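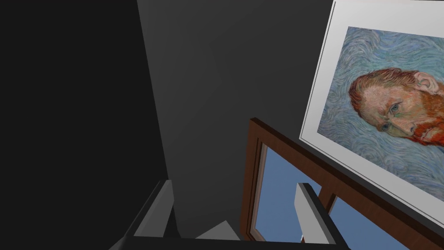 Section 4: Putting a student forward for a Trokstead award

By the time you reach this section you should have your school account open and your sixth-form list loaded (Section 3 covers both). What follows is the part most people come to the guide for, so do take it slowly the first time. I have run these awards at our end for a good many years now, and the schools that have the smoothest spring are nearly always the ones where somebody sat down with a cup of tea and read this through before pressing anything!

The closing date for this round is April 3, 2022. The form shuts itself at midnight and we have no way of opening it again from the office, much as we would sometimes like to.

Before you begin

You will need the student's full name as it should appear on the certificate, their final or predicted marks, the name of one member of staff who will write in support, and a signed consent slip. Students often go by a shortened name at school and then want the long one on the certificate (or their grandmother does), so please ask them.

4.1 Starting the nomination

1. Sign in and choose Awards from the menu on the left.
2. Click New nomination. A blank form opens with your school's name already filled in.
3. Pick the award from the drop-down list. The Pascual Medal is for the highest overall average in the leaving year. The Beka Bursary is for a student going on to a trade, technical or flying course, and marks are only one part of it.
4. Type the student's name and date of birth, then click Save draft.

Note: You may put the same student forward for both awards, and plenty of schools do, but each one needs its own form. Copy nomination, at the foot of the page, will carry the personal details across and save you the typing.

4.2 Entering the marks

1. Open the Marks tab.
2. Enter each subject on its own line, using whole numbers. If your school works in halves, round up.
3. Click Work out average. The figure appears in the grey box and cannot be typed over.
4. Check it against your own records before you go on.

For the Pascual Medal the average must be 74 or higher. If it comes out lower the form will still let you save, but the Submit button stays pale and won't respond, and this accounts for a fair share of the calls that Precious Yap takes in our office each April. Have a look at the average first and then, by all means, ring her.

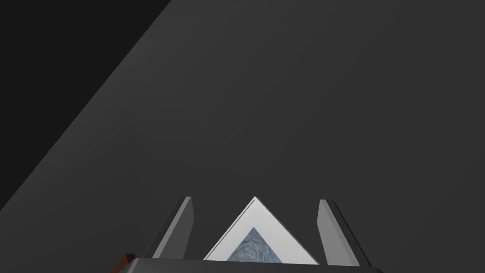
Caution: Changing the award after the marks have gone in will clear the Marks tab completely. Make sure of the award in step 3 of 4.1 before you spend an afternoon on the figures.

4.3 The supporting statement

1. Open the Statement tab and enter the staff member's school email address.
2. Click Send request. They will receive a link that works for 45 hours. If it runs out, simply send another.
3. The statement should be between 200 and 700 words. The box counts as they type.
4. When it is finished, a green tick appears beside the tab.

A word on what to write, as we are asked so often. The readers, Kenneth Tan and Kristine Dizon, see a great many statements saying that a student is hard-working and a pleasure to teach. I'm sure they all are, bless them, but one small true story does far more good. A statement we still talk about concerned a girl who stayed behind after every physics lesson for a term to argue about lift, and who then went and built a glider to settle the matter.

Note: The staff member can't see the marks, and you can't see the statement. It was set up this way on purpose and we aren't able to switch it off for individual schools.

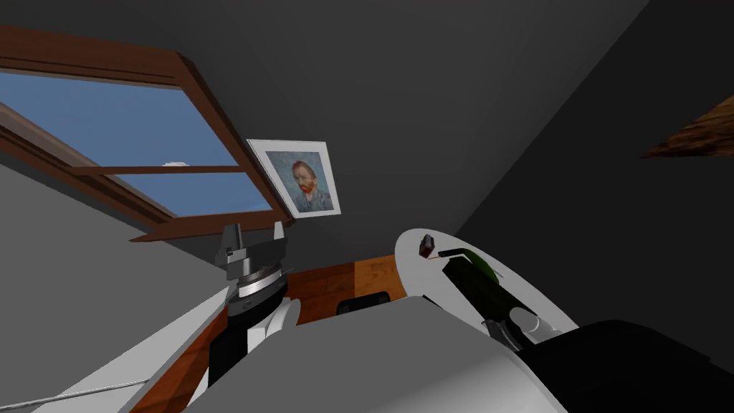 4.4 Uploading the consent slip

1. Print the slip from the Documents tab and have the student sign it. Students under eighteen need a parent or guardian to sign as well.
2. Scan it or take a clear photograph, and save it as a PDF or JPEG.
3. Click Upload slip, choose the file and wait for the message File received.

Caution: Please don't close the page while the bar is still moving. The file will look as though it has arrived, but we'll have only a blank sheet.

4.5 Checking and sending

1. Click Review. Anything missing is marked in red.
2. Read the certificate name once more, letter by letter.
3. Click Submit. A reference number will be sent to your school email.

Keep that number somewhere handy. If it hasn't come by the next morning, look in your junk folder and then write to Heather Halliday at the awards office, giving the student's name and the award. For trouble with the website itself (pages that won't load, forgotten passwords and the like), contact Eduardo Malabanan at Dronico, who look after the system for us.

Section 5 deals with results, certificates and booking places at the presentation evening.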